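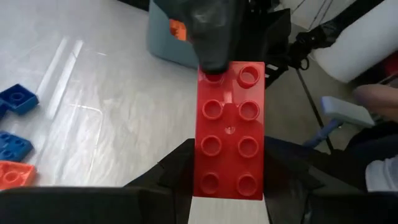 Red 2x4 brick, stud side.

Home | Towers | Bridges | Kits | Reviews | Contact
Search this site Go

Review: Hegyi Irkstead Tower model kit
26 Mar 2019

The Irkstead Tower kit is a desk model of a 52-storey office block at 1:4,000, laser-cut from card and supplied flat in a sleeve. At this scale the finished shaft is short enough to stand under a monitor, and the setbacks at the upper floors are a fraction of a millimetre deep. Hegyi has kept them all the same.

Parts are numbered on the waste strip only, so number the backs in pencil before cutting anything free. The core is a folded square tube. Floor plates slide over it and the four façade sheets wrap the lot. Tolerances on the plates are good. The façade sheets are less so: on our copy the north sheet overlapped the east by the thickness of the card, and the corner had to be sanded back.

Window bays are etched as vertical lines and read well under side light. The crown is the weak point. It is a single piece with very short tabs, and PVA lifts the surface layer if applied thickly.

The printed guide omits the plaza steps. A corrected sheet has been on the Hegyi website since November.

Build time was 2 evenings. Recommended for the shaft, less so for the crown.

Related reviews
Skistoteck cutting mat, A3
Vudness Bridge kit, second edition
Card or resin for small-scale towers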